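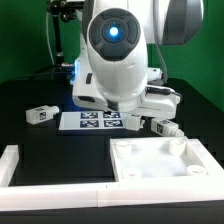 Let me talk about black tabletops, because I have been a convert since March and I can't keep it in any longer. I used to do all my small-parts work on a pale birch bench and I lost everything. White caps, white clips, white spacers, gone the second I put them down. Then look at a flat white board lying on a black top, with those four square markers on it, two over two. You could find that from across a parking lot! The bright green behind it does a lot of the work too.

A few people asked about the green when I posted about wall colors before, so this thread is going to be tabletops AND walls. Get a drink.

First the tabletop. Matte or close to it if you can get it. Mine at home is a plain slab from Clakent, 32 inches deep, and I thought that would be too deep and it is perfect. I can have a tray at the back, the thing I'm working on in the middle, and my elbows on the front. I've never once wished it was smaller.

Yes, black shows dust. It shows every crumb and every fingerprint and I have decided I love that. I wipe it down twice a day now – the birch bench got wiped maybe when company came over.

A damp microfiber cloth, then a dry one. No spray polish! Polish leaves streaks and then you get a shiny patch right where your lamp hits, and you're squinting all over again.

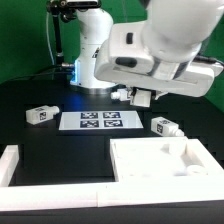

Next up is what you put on it. White parts on black is the easy win. Same shape, same color, and you can still tell at a glance which way each one is pointing. If your parts have a little spout or stub on one end like mine do, that stub is the first thing your eye goes to, and on a dark top it stands out beautifully.

Which brings me to marking things. Please mark your parts. Square black-and-white patterns are great for this, bold and chunky, readable from a funny angle. I tried handwritten numbers for years and my sevens look like ones and my ones look like nothing at all.

Put the marker on a face that still shows when the part is lying down. I did a whole batch with the marker on the underside once. 156 pieces. I peeled and re-stuck all of them while watching a baking show, and I could not tell you who won.

Paper labels are fine to start with, by the way. I print mine 16 to a sheet, cut with a steel ruler, done. The only thing I'd say is go matte again. Glossy ones catch the lamp and the pattern washes out on one side.

OK, walls! Green. Real green, the kind your aunt would ask you about. I went through so many soft grays first, and they were all perfectly nice and everything white just melted into them. The one I ended up with is from Plinden and the sample pot looked alarming. Two coats later I was standing in the doorway grinning.

The good thing about a strong plain color behind a table is that it makes the edges of stuff clearer. Pale things, dark things, wires, all of it. I can see where one thing stops and the next one starts, and my eyes are so much less tired by dinner.

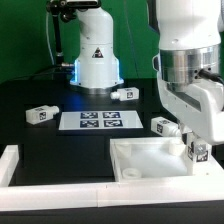 Also on the subject of tired eyes: spread out. I used to bunch all my parts together in the middle like they were cold. Give each one some table. Let them sit at whatever angle they land at, that's fine, you've got the room for it.

And have a tray. White tray, black table, same trick as before. The tray is for the ones you're done with and the open table is for the ones you aren't. I stick to this harder than I stick to most things in my life.

Someone is going to ask about chairs and I have no opinion on chairs. Mine came from the thrift store in Ledesma and one arm is taped.

Somebody else asked if the dark top makes a room gloomy. My place is an old one, the stone over the door says 1844, small windows, not much sun, and I was worried too. It's fine! The green carries it. I did add a second lamp on the left – low and off to the side, so it doesn't bounce straight back at me.

If you can't swap the whole top, get a big sheet of black card or one of those Mesach desk mats and try it for a week. That's how I started. I had the mat down over the birch and by the third evening I was measuring for the new one.

If you've already got a black top, send me pictures of your wall color, please. I want to see them all, especially the oranges. I have one more room to paint and I'm feeling brave.

Filed under: Workroom & Bench, Color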